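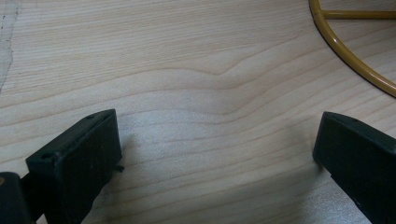
Según el revisor 2, nuestra política «ha memorizado la mesa»: ¿cómo se demuestra lo contrario?

veta_y_error
12 de octubre de 2024

Entrenamos una política de imitación, Hustero, con 567 demostraciones grabadas con pinza de mano y la cámara en la propia pinza. La tarea es acercarse a un objeto con asa o anilla y cogerlo. En nuestra mesa funciona muy bien. En la mesa de Derkham, el otro laboratorio, la política baja con mucha decisión hacia un sitio donde no hay nada.

El revisor lo atribuye al fondo. Me fastidia reconocer que tiene un argumento: la madera tiene una veta con una joroba muy reconocible en el centro, y cuando la anilla amarilla queda arriba a la derecha, lo que hay entre los dedos es esa joroba y nada más. Como referencia para orientarse es estupenda. Como generalización, menos.

Ya probé a cambiar brillo y contraste en el entrenamiento. Mejora un poco en nuestra mesa, que era justo donde no hacía falta. ¿Qué experimento convencería a alguien que ya ha decidido no convencerse? No puedo regrabar todo.

recorte_central

Separa dos preguntas que estás mezclando: si la política usa la veta y si falla en Derkham por eso. Puede usarla y fallar por otra cosa (altura de la mesa, exposición, un giro de la cámara).

Para la primera, lo barato es intervenir sobre las imágenes. Enmascara los objetos y los dedos, sustituye el resto por otra madera y mira cuánto cambia la acción predicha en episodios que no hayan entrado en el entrenamiento. Luego haz lo contrario: deja la mesa y borra el objeto. Si la política sigue prediciendo el mismo acercamiento con el objeto borrado, el revisor tiene razón y te toca invitarle a algo.

Dos cuidados. Rellena el hueco con textura, porque un rectángulo gris también es una señal y la red lo tratará como tal. Y separa los datos por sesión de grabación; si repartes fotogramas al azar, tu validación es el entrenamiento con otro nombre.

Para la segunda hace falta robot. Nosotros hicimos 128 intentos, alternando mantel y mesa desnuda en el mismo sitio y con las mismas posiciones de objeto. El mantel costó menos que la tarde de discusión que lo precedió. No cambies de laboratorio y de fondo a la vez, que es lo que tienes ahora – y por eso cualquiera puede contarte la historia que prefiera.

Si sale dependencia del fondo, publícala. Un fallo bien medido también es un resultado, aunque luzca peor en el resumen.

jultley_fan

Usa Jultley, que trae aumento de fondos. A mí me arregló todo.

oravec_en_bucle

A mí Jultley me arregló la mitad y me rompió los bordes de la pinza: el recorte se comía la punta de los dedos y la política dejó de saber cuándo cerrarlos. Si lo usas, revisa las máscaras a mano. Yo pasé 1360 y no se lo deseo ni a tu revisor.

Lo del mantel, sí. Que no sea de cuadros.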